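Skip to entries | Notebook home | Benches | Fault log | People | Log in

Search the notebook Search Type and press enter

8 August 2026

Bucket cell in simulation, release fault

I came in for the quiet and I wanted to finish the sorting runs before the Baluyot machine is needed for other work. Instead I spent the day with one fault, so I write it here in full while I still remember the order of things.

Short form: the gripper reports "released" and the controller goes to the next motion, but in the physics the fingers are still in contact with the object. When the arm lifts, the object goes with it, or it is thrown. In simulation this costs nothing. The same task file is planned for the real arm with Prirkaro, and there I would not like to stand near it.

What I was running: Grinico task set, bucket cell, both gripper models. The release check is done in Flakum, our small supervisor, which reads the finger position and decides if the hand is open. I did not change Flakum since April and I was quite sure the fault is not there. I was wrong, see below.

The first failures were all in the task where the bucket is taken by the handle. The contact is on the cylindrical grip, which lies at an angle between the two fingers, so the pads meet a round thing that is not straight to them. I suspected the handle joint first, because a bucket handle that swings is an easy thing to blame.

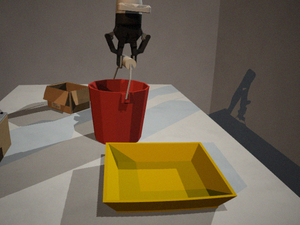

Nouhaila Filali thinks the handle is innocent and that I should look at the time stamps before touching any joint. She wrote that she had the same lift-with-object on a task without any handle, and that in her log the "released" message came before the finger command was even finished. I had not compared these two times. So I stopped changing the friction values, and I put them back to what they were in the morning.

Comparison of times, from my log:

Finger open command sent: 0 ms
Flakum says released: 40 ms
Last contact between finger and object: 445 ms

So the supervisor is far too early. It does not wait for contact to end. It looks at the commanded position, which jumps to "open" at once, and not at the measured one. I found the line. It is my line, I wrote it for a test when the measured value was noisy, and I forgot to turn it back.

I then wanted to know if the other hand is affected also. The multi-fingered gripper uses a different driver but the same check. I ran the task with the slim tool over the red bucket, where the hand should open and let the tool drop in. In this one the early message is worse for the logic, because next step moves the arm to the side directly. In 5 of my repeats the tool was carried by one finger past the rim.
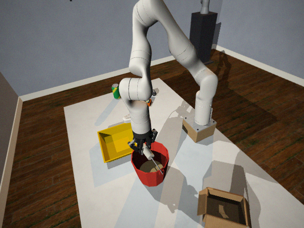

Multi-fingered hand with the tool, tip near the front right of the bucket rim.

I must be careful here: not every repeat failed. When the tool happened to leave the fingers quickly, the run was marked good and it looked good. This explains why we have not seen the fault in the summary numbers. The summary asks only where the object is at the end, it does not ask in which order things happened. I think we should not trust the older "success" marks for any task with a release.

Next I tried the cup with the straw. I chose it on purpose, because a tall light object tips easily if a finger pulls on it. The two grey pads close on the cup from both sides, and if one pad leaves later than the other, the cup is dragged. With the old check the cup fell when the arm retreated. With the check on measured position it stayed standing, but there was one time when the arm waited for ever, as the measured value stopped a little before my limit. So a time limit is needed too, and after this limit the arm must stop and ask, it must not continue. 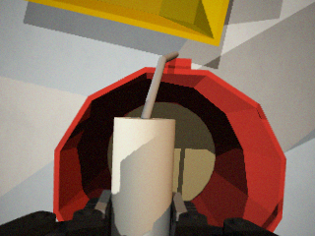 What I changed

Flakum now reads the measured finger position. The commanded value is only written in the log.

Added a second condition, no contact on any finger. In simulation this is simple. On the real arm we have no such signal, so there we need the motor current or something like it. Not solved.

Time limit set to 700 ms. After that: hold position, no lifting, red message on the panel. An operator must confirm.

I did not change the speed of retreat. I would like to, but then I would not know which change has helped.

Still open

The old runs. Somebody has to mark them, and it is probably me.

The Prirkaro people have a copy of Flakum with the wrong line in it. I have written to them and asked them not to run any release task with a person inside the fence until they have the new version. Please do not send them the file by another way, I want that they have one version only.

The stop button behaviour during the waiting state is not tested. If the arm is holding and someone presses stop, I do not know if the hand stays closed or opens. It should stay closed. Test this before the real arm, with a soft object.

Saved everything under the bucket cell folder, in "release_fault". The bad logs are also there, please leave them.

Comments (3)

Nouhaila Filali
Thank you for putting the friction back. Can you add the time of last contact to the standard log, also for good runs? Then I can search the old ones where we still have raw data.

bench2
We have the same "commanded" shortcut in the tray task. I have changed it and I am running it again now. Does the 700 count from the command or from the first finger motion?

reply from author
From the command. For the log, yes, I will add it on Monday, for all runs.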